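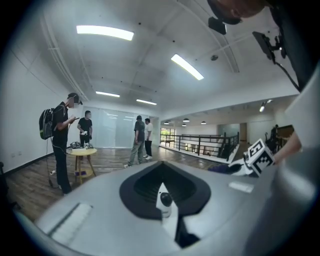 Fotholm Fishkeepers' Swap Finds a Bigger Room and a Few New Rules

January 6, 2020

Search this site Enter keywords Go

The Fotholm aquarium swap, which has been squeezed into the back of the old grain hall for as long as most of its regulars can remember, is moving across the river to the community rooms at Lultimthorpe this June. The organizers confirmed the change over the weekend, and anybody who has ever tried to carry a bucket of guppies past a line of people carrying buckets of other guppies will understand why the news has gone down so well.

The new place has 40 tables, up from 19, and it has two deep sinks and a side door that opens straight onto the parking lot. It also has proper heating, which matters a good deal more to the fish than to us (though plenty of us will be glad of it too, on a damp morning). Doors open to sellers first and to everyone else an hour later, same as before, and admission is still whatever you care to drop in the jar.

Špela Georgiou has run the swap for six years now, and she was in fine spirits when I reached her at home, with a filter humming away so loudly behind her that we both had to repeat ourselves. "We had people bagging fish on the stairs last time," she told me. "I love a crowd, but I don't love a crowd on the stairs."

Along with the new room come some changes to how animals are sold. Every bag will need a label with the name of the fish, the date it was bagged and the temperature of the tank it came out of. Bags are to be no more than a third full of water, with the rest left for air, and only one betta to a bag, please, no matter how well they seemed to get along at home. Sellers bringing cichlids or anything else that will grow large are being asked to write the full adult size on the label as well. Common plecos may still be given away, but only to someone who can say what size of tank they are going into.

That last rule came from Panagiotis Ionescu, who keeps the swap's rehoming list and has spent much of the past year finding space for fish that got too big. He has a pond in Jasholm and two very patient neighbors with ponds of their own, and between them they are close to full. "People are kind, they just didn't know," he said. "A little fish in a bag looks like it will stay a little fish." He would like to hear from anyone with a heated tank of 75 gallons or more who might take in an adult pleco or a pair of oscars, and he is happy to help with the move.

There will be a quarantine table too, and I am especially pleased about that one – I lost nearly a whole tank of tetras to ich some winters back, after being too impatient to keep the new ones by themselves. The table will have handouts on setting up a simple spare tank with a sponge filter, a heater and a lid, and on what to look for over the first few weeks. Bring a small jar of your tank water if you'd like it tested for ammonia and nitrite. Keep the lid on tight and fill it that same morning, as water that has been sitting around overnight can give a misleading reading.

Plants are welcome as always, rinsed and checked for snails, and so is used equipment as long as it is clean. Heaters and pumps should be marked if they haven't been tested. Saltwater keepers will have their own corner near the side door, and the Phetsri shrimp growers have promised to come over with cherry shrimp and a good supply of moss.

Tables can be reserved through Špela, and the ones nearest the sinks will surely go first. If you only want to come and look, do that! Half the pleasure of the morning is standing around with a paper cup of coffee hearing about somebody else's angelfish, and you'll be made very welcome even if you go home with empty hands.

Comments (4)

rivermoss
So glad about the sinks. Will there be somewhere to plug in an air pump? My corys get stressed if they're bagged all morning.

Two Tank Tess
I second the rule on plecos. Mine came home at two inches and he's now longer than my forearm. Wouldn't part with him, but I've had to buy a bigger tank twice.

Špela Georgiou
@rivermoss Yes, there are outlets along the back wall. Bring an extension cord and tell me when you reserve so I can put you on that side.

oldpondhand
Is the bus still running out to Lultimthorpe in the mornings or do I need to get a ride?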